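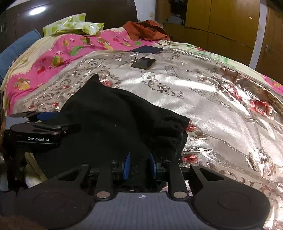 Ustyna Mykhailiuk wrote on 19/12/2018:

I would not sort black knits on a satin spread. The fuzz comes off and sits on the light parts, and once it has worked in around the pattern you will be at it with tape for an hour. I put an old sheet down first. It can be any sheet as long as it is flat cotton and you don't mind it getting dirty. Then the gloves, hats and scarves go on the sheet, and when I'm done I pick it up by the corners and shake it out the back door.

The other thing is that you wrote you do the whole bedroom at one time, bedding and winter things together. I tried that and ended up with everything on the bed and no bed to sleep in. Now I do the knits one evening and the bedding another. Do you have a reason for doing both at once? Also, do you wash the gloves before you put them with the others or only at the end of the season? I have heard both.

Ustyna

Hello Ustyna and everyone,

Thanks for this. You are right about the fuzz. My black knitted gloves are the worst for it, much worse than the hats. I have been using the satin spread with the roses because it is already on the bed and the gloves are easy to see against it. A black glove on a dark blanket gets missed and then I am hunting for it in the morning. I'll try the sheet, but a light one so I can still see what I have.

For getting fuzz off satin, I don't use tape anymore. The strong kind pulled a thread on the last spread I had, near the hem, and it never went back flat. A barely damp rubber dish glove works better. Wipe in one direction only and the fuzz rolls up into little worms you can pick off. Try it on a corner first, some satins show water marks.

As for why I do it all at once - my bedroom is small and the bedding and the winter things live in the same cupboard. To get to the gloves I have to take out the spare sheets, and to put the sheets back I have to move the gloves. I have tried to separate them and there isn't another place. So everything comes out on the bed and goes back in the same afternoon. I start after lunch and the rule is that the bed gets made before supper.

The order I go in:

Bedding that is not being used comes off the shelf and gets folded again at the head of the bed.
Anything still in its plastic stays in its plastic.
Gloves, one at a time, laid out with the fingers straight. I put my hand in each one to feel for holes.
Gloves with a mate get folded cuff over cuff. Gloves without a mate go in a bag on the door handle.
Then hats and scarves, and everything back in the cupboard with the gloves in front.

I keep 7 pairs and that's already too many. The single ones I hold on to until April, and if the other one hasn't turned up by then it becomes a dusting glove. The fuzzy ones are very good for that, blinds especially.

On washing, I do mine at the end of the season and also once in the middle if they have been worn a lot. Cold water in the sink, a little wool soap, no wringing. Press them in a towel and lay them flat. Don't hang them by the cuff, they stretch and then they won't stay up over your sleeve. The Melletti wool soap is the one I buy, the 200 ml bottle lasts me all winter. I used the Gratitz one before that and it was fine too but the smell stayed in the wool.

If a cuff has already gone loose, you can run a line of thin elastic thread around the inside, three rows. I did this on an old pair and have worn them two winters since. Use black thread on black, obviously, and sit near a window, as black knit is miserable to sew under a lamp. Mrs. Baluyot at the Skolport yarn shop sells it by the spool.

One question back to the list. Does anyone store satin spreads folded? Mine gets creases that don't come out with hanging, and I am nervous about ironing over the pattern. I have tried rolling it around a cardboard tube but the tube is longer than the shelf and sticks out so the cupboard door won't close. If someone has ironed one of these from the back with a cloth over it, I would like to know what setting you used.

Ustyna, if you still have the pattern for the mittens with the long cuff, please post it again. I saved it and can't find where.

Regards to all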